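Monelcombe Local History Room
Progress report to the Getmont Fund
December 29, 2023
Prepared by Man-sik Oh, project coordinator

Work since August

The cataloguing of the Morais letters goes forward well, although slower than we wrote in our application. We have now entered 973 letters in the catalogue, each with the sender, the place of writing and a short summary. The oldest one is from 1874 and concerns the price of a roof for the chapel. Many letters are written across the page in two directions to save paper, and reading one of these can take a whole morning.

The Portuguese letters were left for the end, as agreed. Our translator has returned the first 23 and we are satisfied with the quality. She asked if she should keep the old spelling of family names. We decided yes, and the modern form is given in brackets.

Storage

The new boxes have arrived and the letters are moved into them as they are catalogued. The first delivery had the wrong lids – the supplier, Nitine, changed them without charge, but we lost two weeks. The damp in the north corner of the store is not solved. The landlord has repaired the gutter and we continue to read the meter every morning. Until the readings are steady we keep nothing on the lower shelves of that wall.

Public events

We held two reading evenings. The second was better attended than the first, and a visitor brought a photograph album which belongs to the same family. She has lent it to us for copying. We would like to include it in the catalogue, if the Fund has no objection.

Budget

Spending is within the grant. The translation line is a little under and the storage line a little over, because of the extra shelving. We ask for your permission to move the difference between these two lines. No additional money is requested.

Next period

We plan to finish the English letters first and then to begin the index of persons and places.

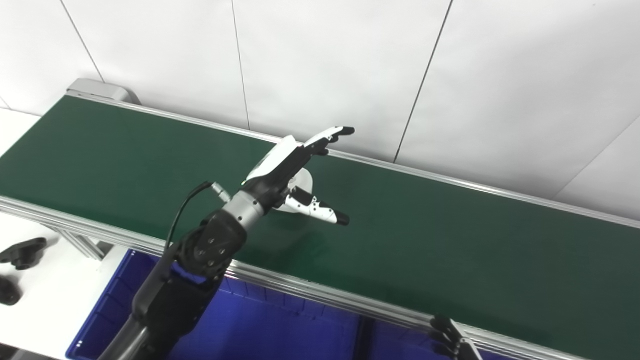

The index will be made in the same form as the catalogue, so that both can be searched together. I will send you a sample page before we begin, and I would be thankful for your comments on it, especially on the place names, which changed several times.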